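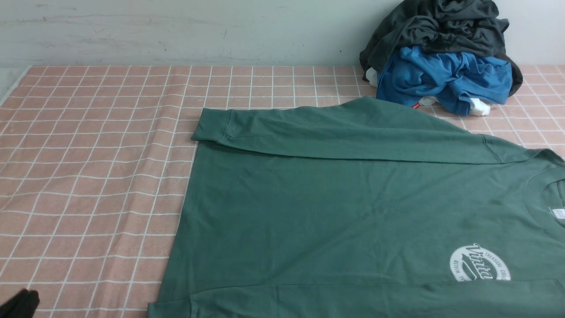 Figure 3. Long-sleeved shirt on the gridded cloth, one sleeve folded inward across the upper body. Unfolded clothing sits behind it.

4.2 The first sleeve

Of all the steps in folding a long-sleeved shirt, the first sleeve turned out to be the one we most enjoyed studying. It looks like nothing much, and yet so many later choices hang on it! Our folding set holds 924 garments, gathered through the Lastton and Stellbridge clothing exchanges, and long sleeves gave us by far the richest variety of folds.

Figure 3 shows the style we call the straight cross. The sleeve runs over the top of the body in a level band, so the cloth is doubled there and the upper part of the shirt becomes thicker than the chest. A thick band like this matters a great deal when the shirt is later folded in half, as the bulk has to go somewhere. In the other main style, the drop fold, the sleeve is turned down along the side seam (Kohlhase style in our notes), which spreads the bulk along the length of the shirt and makes for a flatter stack.

We were delighted by how useful the tablecloth proved to be. Its thin white lines give the eye a ready guide for the side of the shirt, and a slanted edge shows up right away against them. The cloth does rumple, as it has on the left in Figure 3, and there the lines bend, so we judged straightness only where the grid lay flat.

Soft creases across the chest, like those in the figure, were left out of the scoring. We scored 600 folds on 2 points alone: whether the sleeve stayed within the outline of the body, and whether the cuff lay square. Printed shirts were kept in the set, and we are glad of it, as a large logo makes it easy to tell front from back. The Etero scoring sheet, last revised in March, has a separate line for hems that double under.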